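Guides > Community Climate Forums > Event Kit > Section 4: Registration and session set-up

Aug 24, 2024
Damilola Bako

4. Setting up the forum in Batik

This section covers registration, room allocation and the open sessions for a neighbourhood climate forum. Complete Section 3 (venue and access) first. All steps assume organiser-level access.

4.1 Create the event

1. Sign in and select New Event > Public Forum.
2. Enter the event title and the name of the host group. Werkavach is the default host for forums in the June round; change it if yours differs.
3. Set Capacity to the licensed limit of the main room, less the organising crew. The Pylypenko Hall template is preset to 50.
4. Set Waiting List to On.
5. Select Save Draft. Do not publish yet.

Note: The title can't be edited once the first registration is received. Check spelling and macrons before saving.

4.2 Registration form

1. Open Form > Fields.
2. Keep Name, Email and Postal Code. Remove Employer unless your funding agreement asks for it.
3. Add the Access Needs field as free text – a tick-box list loses detail.
4. Attach privacy notice 673 and set it to Required.

Caution: Deleting a field after publication also deletes the answers already stored in it. Export the list first.

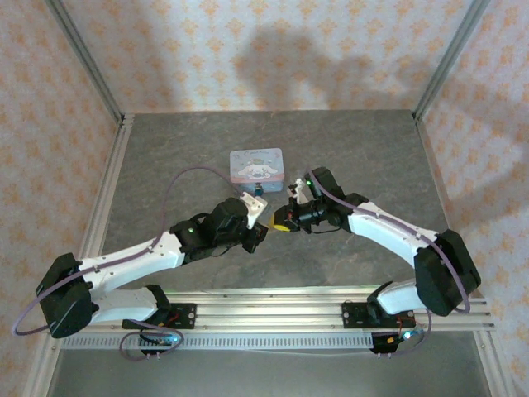
Can one person register for two discussion tables in the same time slot?

Batik accepts a single table per person per slot. A second choice is held as a preference and is applied only if the first table is cancelled.

4.3 Discussion tables

1. Select Sessions > Add Table and enter the topic as a short noun phrase, e.g. "Flood preparedness" or "Home heating".
2. Assign a facilitator and a note-taker to each table. The same person can't hold both roles.
3. Leave at least two tables untitled for topics proposed on the day.
4. Link each table to its Gereo map layer if the topic is tied to a place.

Note: Layer 1690 (tree canopy) is read-only. Comments made against it are saved to the session notes.

4.4 Publish

1. Run Check Event and clear all items marked red.
2. Select Publish. The registration link becomes active immediately.
3. Submit a test registration, confirm the email arrives, then cancel it – otherwise it occupies a seat.

For closing registration and printing name badges, go to Section 5.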